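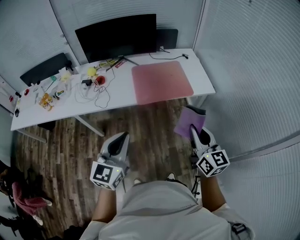

Grippers talk, notes (8 slots, keep moving)

1. Opening

Say hi, thank Potholm for the room. Title on screen: "The finger that wouldn't let go." Straight into it. Skip bio, Gonçalo did that in the intro.

Setup in one breath: handheld grippers, one per hand, marker cube under the fingers for tracking. Operator does chores with cloths and desk stuff, arm learns from the recordings. Most of this crowd knows it. Don't linger.

2. What happened

March, late in the shift. Bram Stevens on the grippers, cloth pickup off the floor. Right-hand gripper closes, Bram lets off the trigger, fingers stay shut. Stayed shut long enough for him to try to work the cloth out with his other hand. Then it opened and snapped closed again on his fingertip.

Pinched, bruised nail. No break. He is fine and he's sitting in row two, ask him first before pointing.

PAUSE here. People will want to ask about force. Tell them slide 5.

3. What we thought it was

Spring. Everybody said spring. We swapped the return spring on the Stostby unit and it passed bench check, so back in use the same afternoon. That was the mistake. Own it, don't rush this part.

Second jam came 17 sessions later. Same hand. New spring.

4. What it really was

Cable. The one on the right gripper had been flexing near the wrist and the connector was backing out a hair at a time. Signal drops, controller holds last position. Signal comes back, controller jumps to catch up. So the hold and the snap are the same fault.

Went back through 367 recordings. Found the dropout in 7 of them. Operator only reported two. The others they just shook the gripper and carried on, and I would of done the same.

5. Force

Have the chart up. Fingers are padded, people assume soft. Closing at full speed after a dropout is the worst case and our original risk sheet (the Mughal one, Gonçalo wrote the update) only had normal closing speed. Not blaming the sheet. We all signed it.

6. Fixes

- strain relief on both grippers, cable clamped before it leaves the body
- lost signal now means fingers go limp, no holding
- signal back = slow open first, then wait for a fresh trigger pull
- connector check at start of shift, tug and look
- stuck cloth: put the gripper down, power off, THEN pull

Last one is the one people skip. Say it twice.

7. Still open

Limp fingers drop whatever they're carrying. OK for cloths. Not OK for a mug. No answer yet, tell them that.

Also the indicator light. Green means powered, that's all it means on ours. Stayed green thru both jams. Want a separate color for signal, Gonçalo has a board on order.

8. Questions

If no one starts: ask who logs a jam that clears by itself. Show of hands.

Clicker back to front desk. Leave the contact slide up.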